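Plodard Street Residents' Association
Minutes of the general meeting, June 2026

Present: Wilfredo Yap (chair), Meron Jemal (minutes), Jayson Gatchalian, Renato Quiambao, Kenneth Abella, and 14 other households. Apologies were received from the two households at the Macapagal end.

1. Previous minutes
Accepted with one correction. The gate code was changed after the spring cleanup, not before it.

2. Money
The balance stands at $654. Renato asked whether the insurance had come out yet. It has not. It is due in July and will be paid from this balance. Dues stay at $60 per household for the year.

3. Water pressure
Households on the upper side still report weak pressure in the early morning. Kenneth has written twice to the water office and has a case number but no visit. He will ask for a visit in writing and copy the chair. Residents are asked to note the time when pressure drops and pass it to him, even if it only lasts a few minutes.

4. Meeting room
The room needs little before the summer. The white walls are smooth and will not be repainted this year. The gray monitor stays where it is. Door hinge to be oiled (Jayson).

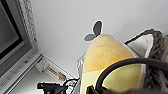

Meron Jemal asked that the room be opened earlier on meeting nights, as people coming straight from work had waited outside last time. Jayson said he could unlock it half an hour ahead if somebody else locked up. Kenneth agreed to lock up. The key list will be updated to show both names.

5. Parking on the bend
Long discussion. Delivery vans are stopping on the inside of the bend and drivers coming downhill cannot see past them. Renato proposed a painted no-stopping line. Wilfredo said the city has to approve any paint on the road, and that the last request took most of a year. A second proposal, to ask the Tridau depot to have its drivers use the lower turnout, was put to a vote. For: 17. Against: 1. One household did not vote. Wilfredo will write to the depot. The painted line is held over.

6. Trees
The two limbs over the footpath by the Pivus fence are to be cut back. Pivus has said it will pay for its side only. Renato to get a price for the other side.

7. Any other business
Lost: one child's bike helmet, blue, left near the gate. Please return it to Meron.
Bins are still being put out the night before and knocked over by dogs. Morning only, please.

Next meeting in July. Items for the agenda to Meron Jemal.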